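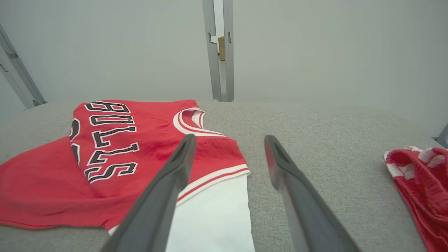 Trimow Replacement Finger Set for Textile Grippers

Set of 2 slotted fingers, dark gray, tapered tip. Fits the Dorkska parallel gripper, all mounts sold after October. Sold by Fisetti.

SAFETY NOTICE: PLEASE READ BEFORE ORDERING

Fingers from the first production run can work loose at the base screw during long folding jobs. A loose finger shifts sideways when it closes on cloth. The gripper controller reads this as a good grip and does not stop the arm. In the cases reported to us the garment was dropped or dragged, and in one case the finger came off while the arm was moving.

First-run sets have batch code 34 stamped inside the base. Stop using them and send them back for a free exchange. Do not glue the finger in place or tighten the screw past the mark.

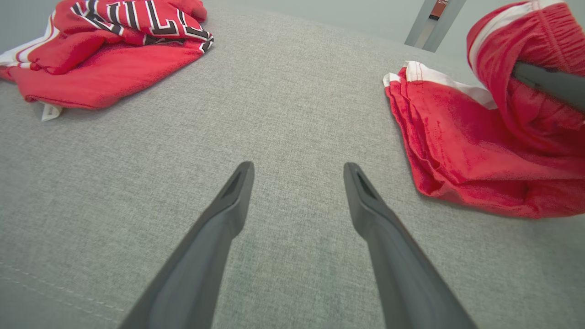
Jerseys, shorts and other knitwear put the most side load on the fingers, especially when one arm holds the cloth up while the other reaches for it. If you fold this kind of item, check the base screw every 800 cycles. For flat goods such as towels, check every 3,000 cycles. Power down the arm and lock it out first.

The current version has a longer screw and a Brzozowska locking washer. It uses the same mount and needs no change to your program, but the grip force must be set again after fitting.

In the box: 2 fingers, 2 screws, 2 washers, hex key
Not included: mounting plate, finger pads
Orders placed before noon on Friday ship the same day.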